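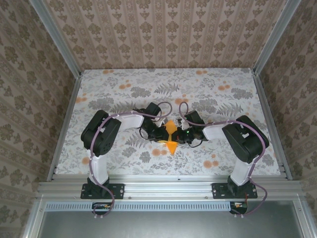
2018年8月10日(金曜日) 出荷ラベルの感熱紙切り替え

朝から梱包室のラベル在庫を確認。旧規格の台紙は残り9巻。現行の「取扱注意」ラベルは合成糊で、気温が上がると巻きの端から糊がにじむ。プリンタのプラテンに付着し、給紙が半コマずれる。先週から続いている症状と一致する。

Hirnineの感熱ロールに替えて試験印字。幅は同じだが芯の内径が違い、アダプタを2個かませた。濃度設定は6。これより上げるとバーコードの細線がつぶれ、下げると端末の読み取りが遅くなる。171枚を連続で出し、位置ずれなし。剥離紙の切れ目検出は透過式のままで問題ないが、黒マーク式に切り替えると空送りが出る。設定表に追記した。

午後、Ngaio Grimshawからメール。Illitz向けの箱は側面ではなく天面に貼ってほしいとのこと。天面だとテープの継ぎ目にかかるので、ラベルを長辺方向に寄せ、継ぎ目を避ける位置で治具を作り直す必要がある。月曜に寸法を返答する。

Ernő Nyitraiに糊の仕様書を依頼したが、届いたのは1月版だった。低温側の接着力しか載っていない。夏場の倉庫で必要なのは高温側の保持力の値なので、改訂版を再依頼。

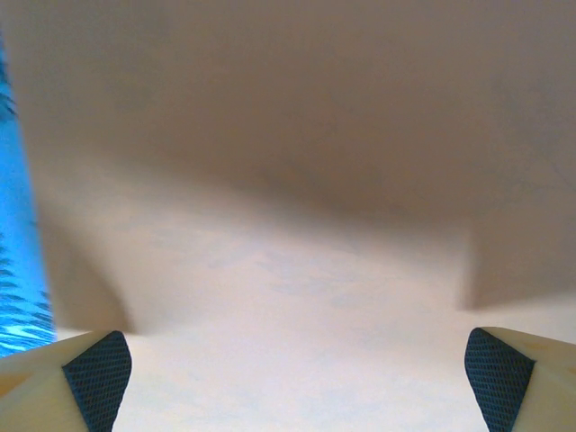 グリッパー先端、近接。

夕方、Mullow便の箱で貼り直し。段ボールの表面が粗く、角から浮く。圧着ローラーを往復させると止まるが、工程が一つ増える。粗面用の強粘着品を少量取り寄せて比較する。Elleryの在庫表には品番だけあって巻き数の記載がないため、電話で照会。担当者不在、折り返し待ち。

旧台紙は社内便で使い切る。廃番の品番は発注画面から外した。プラテンは無水アルコールで清掃済み。次回の清掃はロール交換時。

このページを印刷 | メールで送る

お問い合わせ | 無断転載を禁じます | ページの先頭へ戻る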